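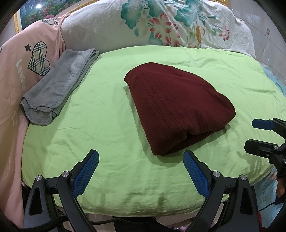 Folded knitwear and a gray towel on a lime-green sheet.

Kiltico Building Products
A thread for our trade customers on changes to concrete roof tile supply from the Gomesthorpe works, starting in December. Please read all posts before placing your next order.

Kiltico Building Products
The Gomesthorpe works will move to a new curing line in December. Production of the flat interlocking tile will stop while the line is fitted. Ridge, hip and verge pieces are made in a separate building and will continue as normal.

Kiltico Building Products
Orders already confirmed in writing will be filled from yard stock. Customers do not need to contact us to keep their place. Delivery dates on existing confirmations stand.

Kiltico Building Products
New orders for the flat tile will be accepted in full pallets only. A full pallet holds 248 tiles. Part pallets may still be collected from the trade counter, subject to stock on the day.

Kiltico Building Products
The slate gray and the russet finishes will be available throughout. The heather finish is being withdrawn. Customers partway through a job in heather should send us their remaining quantity by the end of the month so that we can set tiles aside.

Kiltico Building Products
A note on color. Tiles from the new line may differ slightly in shade from earlier batches. As with any concrete tile, we ask roofers to mix tiles from at least three pallets as they are laid. Claims for shade variation cannot be considered once tiles have been fixed.

Kiltico Building Products
The dimensions, fixing holes and side lock of the tile are unchanged. Tiles from both lines may be laid on the same roof. Existing batten gauges and fixing schedules continue to apply.

Kiltico Building Products
Deliveries: the Gomesthorpe north gate will be closed to trucks during the work. Drivers should use the south gate and report to the weighbridge office. Loading ends at 2 p.m. Vehicles arriving later will be asked to return the next morning.

Kiltico Building Products
Pallet returns are suspended at Gomesthorpe until the north gate reopens. Deposits will be honored in full on pallets held over during this period. Please keep them stacked, dry and clear of site traffic.

Kiltico Building Products
Customers who order through the Grokeo portal will see revised product codes. Old codes will redirect to the new ones. Saved baskets containing the heather finish will need to be built again.

Kiltico Building Products
The Sakamoto clay tile range, which we distribute, is not made at Gomesthorpe and is not affected. Orders above 200 square meters continue to ship direct to site.

Kiltico Building Products
Updated data sheets and the revised price list are available from the trade counter and on the portal. Account holders with questions about a specific order should contact their usual sales office and quote the order number.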